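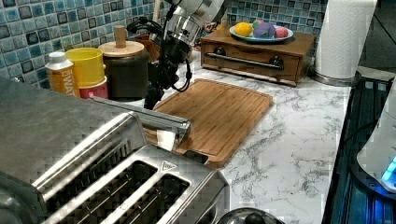
A bamboo cutting board and a four-slice toaster on a marble worktop.

We use cookies to remember your settings. Accept / Manage

Search stories... Go

The Level at Bistside
Posted April 25, 2019 by the editor

The gauge at Bistside was read twice a day, at seven and at seven. The keeper wrote the figure in pencil, then went over it in ink once the second reading had confirmed that the first was sensible. The book in use had 134 pages. The one before it had been lost in the November flood, along with the hut it was kept in.

The new hut was supplied by Korkance and had a door that opened outwards. The keeper had written to the river office at Banham to point out that the old door opened inwards, and that water leaning on a door is heavy. The office replied that the matter was noted.

On the first dry morning of spring the gauge stood at 1,924 millimetres. It had stood at 1,924 the evening before. The keeper cleaned the float, checked the chain for weed and read it again. The figure was the same.

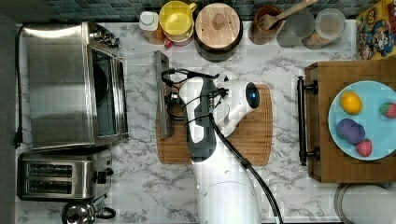
The worktop from overhead, with the tiles along its top edge.

A river doesn't hold one level for twelve hours. It can look as if it does, but the pen on the drum should show a tremor of a millimetre or 2, from wind or from the mill upstream at Medeiros. The trace was a ruled line.

The keeper walked to the bank and put a stick in the mud at the edge of the water. After 15 minutes the water had not moved up the stick or down it. A leaf lay on the surface by the near pier of the bridge. It didn't turn.

The keeper went back, wrote 1,924 in pencil and left the ink cap on. Banham would want to know whether the instrument was faulty. There was a column for that, one letter wide. The keeper left it blank and put the kettle on, and read the gauge again while it boiled.

At seven that evening the pen moved down by one millimetre. The keeper inked all three figures and signed the page.

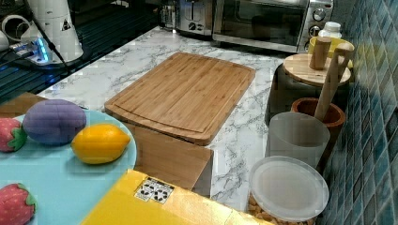 Why does the keeper leave the fault column blank?
The gauge had been cleaned and checked and was working, and the form had no letter for a fault in the river.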